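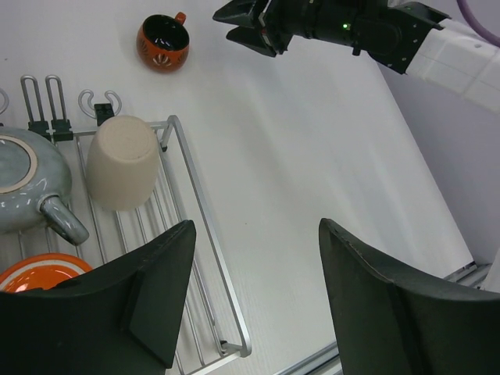

Guides > Two-Arm Bench > Grippers > Comparing finger sets

Overview Mounting Cameras Grippers Controllers Downloads

Section 4. Comparing finger sets on the two-arm bench

Revised 22nd September by Gwenaël Millet, Clesstead

Use this section when you have fitted a new set of fingers and want to know how it compares with the set that was on before. It assumes both arms are bolted to the front rail, powered and homed as described in Section 2, and that the wrist cameras have been focused. If you are setting up the bench for the first time, go back and do that first.

The procedure covers two finger sets: the Allex wide plate and the Renaud narrow jaw. Both fit the same mounting bracket. The Jomo controller keeps separate profiles for them, and loading the wrong one will not bring up an error message.

4.1 Before you start

1. Put the controller in Hold and wait for both arms to stop.

2. Check that the fingers are seated fully in the bracket. Tighten the two outer screws before the inner ones.

3. Open Profiles on the controller and load the profile for the fitted fingers, one arm at a time. The left arm is Arm A and the right arm is Arm B.

4. Close each gripper with nothing in it. The fingertips should meet evenly. If one side leads the other, loosen the bracket screws and start again from step 2.

5. Run each arm slowly from its rest pose to the back of the table and watch the cable the whole way. It should keep some slack at the elbow and the wrist.

CAUTION: Keep hands out of the enclosure whenever the controller shows Run or Ready. Hold is the only state in which you may reach in.

NOTE: The travel limit is stored with the profile. If you change from the wide plate to the narrow jaw and keep the old limit, the gripper will stop short and every grip will feel weak.

4.2 Laying out the test objects

We use ordinary kitchen cups and a wire dish rack. Cups have a thin rim, a curved wall and a handle, so one object gives you three different grips to try. The rack adds obstacles that a bare table does not have.

1. Place the dish rack on the left half of the table, with the tall plate section to the far left. Push it up until it sits square with the front rail.

2. Stand one cup toward the back of the rack.

3. Lay a second cup on its side in the rack, within reach of Arm A.

4. Place a third cup on the open table near the back, where Arm B can reach its rim without passing over the rack.

5. Save the layout as a start photo from the fixed camera. You will reset to this photo between trials.

4.3 Rim grip, Arm B

The rim grip is the quickest way to see a difference between the two finger sets. One finger goes inside the cup and the other stays outside.

1. Select Rim from the grip menu and set grip force to 85. Leave it there for both finger sets.

2. Move the gripper above the near edge of the cup and line it up using the wrist camera.

3. Lower until the inner finger is below the rim, then close.

4. Lift clear of the table and turn the wrist until the cup lies on its side. 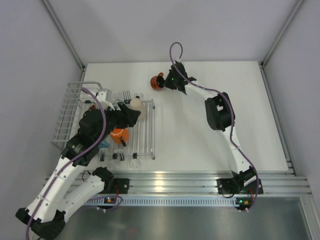

5. Hold for 4 seconds. Record whether the cup shifts in the fingers, and in which direction.

6. Lower the cup, open the gripper and back away along the same path. Do not swing sideways until the fingers are above the rim.

The narrow jaw goes inside a small cup more easily and gives you a better view from the wrist camera. The wide plate hides much of the lower part of the view - you may need to finish the approach from the fixed camera. On our bench the wide plate let the cup rotate less once it was held.

If the cup slips, do not raise the force partway through a set. Finish the set, note the slips, and repeat the whole set at the higher value.

4.4 Rack grip, Arm A

Working in the rack is slower. The wires catch a wide finger from below, and the utensil tines at the back leave little room for the wrist.

1. Select Side from the grip menu.

2. Bring Arm A in over the rack from the front, with the wrist kept high until it is past the front clips.

3. Lower the gripper beside the standing cup. Stop before the fingertips reach the wires.
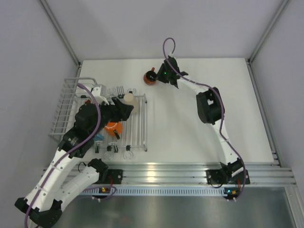 Fig. 4-3. Arm A at the standing cup, Arm B at the cup on the table.

4. Close, lift straight up, and hold as in 4.3.

5. Return the cup to the place shown in the start photo.

6. Repeat with the cup lying on its side. Expect more missed grips with this one.

CAUTION: If a finger catches on a wire, press Hold and free it by hand. Driving the arm upward will lift the rack and can bend the fingertip.

4.5 Recording results

Enter each trial in the log as Held, Shifted or Dropped, with the arm, the finger set and the grip. Our last comparison ran to 112 trials across both sets. A shorter run is fine for a first look, as long as both sets get the same number on each arm.

Export the log before changing profiles. The controller clears it when a new profile is loaded.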